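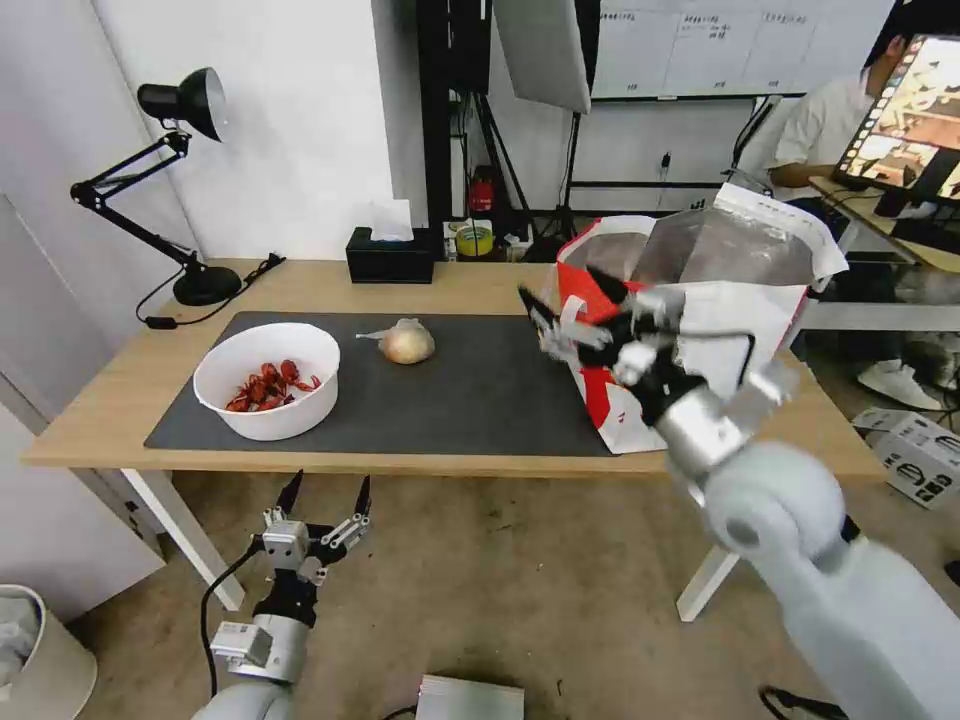
About Mekendale

Mekendale supplies two-armed robot benches and the service that goes with them. We set up the arms, build the tasks, record the work and hand over the results. Our customers are mostly kitchen operators, grocery packers and the engineering teams who supply them. Some buy a bench. Most start by booking time on ours.

We are a small company and intend to stay one for a while. The workshop is in Gutstead, in a ground-floor unit with a concrete floor and not enough power outlets.

What we sell

There are two ways to work with us.

The Pranby bench is the product. It is a pair of arms with two-finger grippers, mounted at the front of an ordinary work table, with a camera at head height so that the recordings show the table from where a person would stand. The customer gets the arms, the mounts, the cabling, the control computer and our task software. The table is up to you. We do not sell furniture, and any flat table of a sensible height will do the job.

Ñahui is the service. You send us a list of the things you want handled and how you want them handled, and we run the job on one of our own benches. At the end you receive the recordings, the joint and gripper data that go with them, and a written report. The report covers what went well, what did not, and what we would change before trying it again. People are sometimes surprised by how much of it is about failures. That is the part most customers read first.

A Ñahui booking runs for 16 working days. The first few are for setup and a trial run, which you are welcome to watch by video. After the trial we send a short note setting out the task as we understand it, and nothing more happens until you have signed it off.

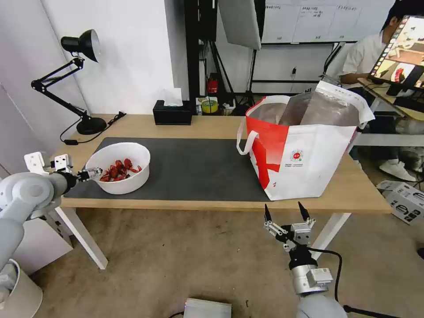
Grocery and takeout handling takes up a large share of our calendar. Bags are hard. A carton has corners and stays where it was put, but a shopping bag with a foil lining leans, folds over at the rim and changes shape as soon as something heavy goes into it. The handles get in the way. A gripper that approaches at a good angle for the first item may have no clear path for the second. We spend a lot of time on the order in which things go in and on where the arm should be when it lets go.

Food brings its own problems. Shellfish are light, spiny and tangled, so picking up one often means picking up two. Onions roll, and their dry skin comes away. Garlic is small enough that the fingertips have to come right down to the mat. We like these items for exactly that reason, and we keep using them long after the easier ones have been retired from the task list.

We do not offer a score for how well a robot handles "food" in general. We have been asked for one several times. Results on a bowl of crayfish say very little about a tray of muffins, and we would sooner quote for both.

How a job is run

Each job has one lead from start to finish. The lead writes the task sheet, sets the table, checks the recordings and signs the report. If you phone with a question, you will be talking to the person who did the work.

The task sheet lists every item on the table, where it starts and where it should end up. It also lists what counts as a stop. A dropped item is not always a stop. An arm pushing against the table always is.

Lighting is kept the same through a job. We use soft lights on stands with the room lights on as well, and we note any change. If a customer's own site has poor light, we can try to match it, although this adds to the setup time.

We leave ordinary things on and near the table: a desk lamp, a box of tissues, a power cord. Real work surfaces have objects on them that are not part of the job, and a system that has only ever seen a bare table tends to do badly when it meets one that is not. Customers who want a cleared surface can ask for it on the task sheet.

Recordings are reviewed by a person before they leave the building. Files that are incomplete or out of step with the arm data are pulled and listed in the report, and you are not charged for them. 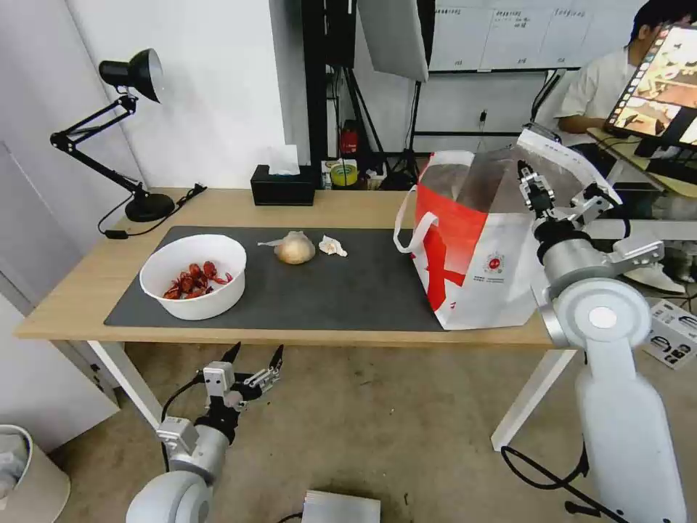 Packing task on a Pranby bench, with crayfish, onion and garlic on the mat.

Who we are

Mekendale was started by Ataberk Yüksel and Lucrezia Costa. Ataberk had been repairing industrial arms and was tired of driving between sites. Lucrezia came from commercial kitchens, where she managed prep lines and had sat through a number of sales demonstrations using foam blocks. The first bench was built in her garage from second-hand parts. It is still here, unplugged, behind the parts shelving.

Ataberk Yüksel looks after hardware and installations. He does the site visits and will usually want to see the floor before he talks about anything else.

Lucrezia Costa handles customers, quotes and task design. Most of the food tasks are hers.

Canan Kırmızıgül runs the Ñahui service and assigns a lead to each booking. She also wrote the current report format, after two customers told us the old one was unreadable.

Aslı Yalçınkaya is responsible for software and data. Questions about file formats, timing or storage should go to her.

Taner Sönmez builds and repairs the grippers. He keeps the spare fingertips, cables and brackets in stock and ships replacements himself.

With technicians and part-time staff there are 8 of us.

Support and spares

Every Pranby bench comes with phone and email support during business hours. Fingertips wear out and are meant to be replaced by the customer. It takes a hex key and a few minutes. Cables are the next most common fault -- nearly always at the wrist, where they flex -- and we send those out with printed instructions.

Joint repairs are done here. We will arrange a courier and, where we have one free, lend you an arm in the meantime. We can't promise a loan arm in busy periods.

The bench is not rated for washdown. If it is going to work near wet food, plan on covers and a tray, and talk to us first about cleaning. We have turned down orders over this and would rather do that than take the bench back.

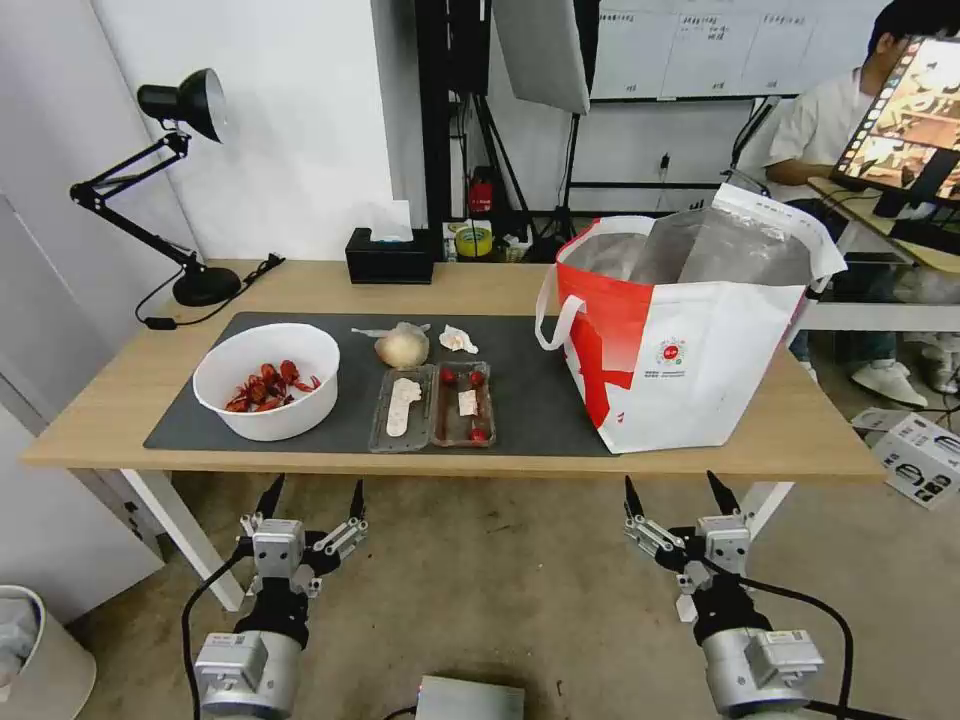 Page last changed: Thursday, October 9, 2025

Data and privacy

Material recorded for a customer belongs to that customer. We keep a working copy until the report has been accepted, then delete it unless you have asked us to store it. We don't reuse a customer's recordings for another customer's job.

Our technicians work in the same room as the benches and may be visible in the background of a recording. They have agreed to this. If your project needs footage with no people in it, say so at the quoting stage and we will organize the room and the hours to suit.

Visiting

Visitors are welcome by appointment. Please bring closed-toe shoes, and let us know ahead of time if you would like to bring your own items to try on the bench. Fresh food is fine. Anything that needs to stay frozen is harder, as our freezer is a small one and usually full of last week's task.

Parking is on the street beside the building. The entrance is the grey door, and the bell works if you hold it down.

Mekendale
Unit 16, 2038 Pranby Road, Gutstead
Phone: extension 2561 for bookings and spares
For quotes, ask for Lucrezia. For a bench that has stopped working, ask for Taner.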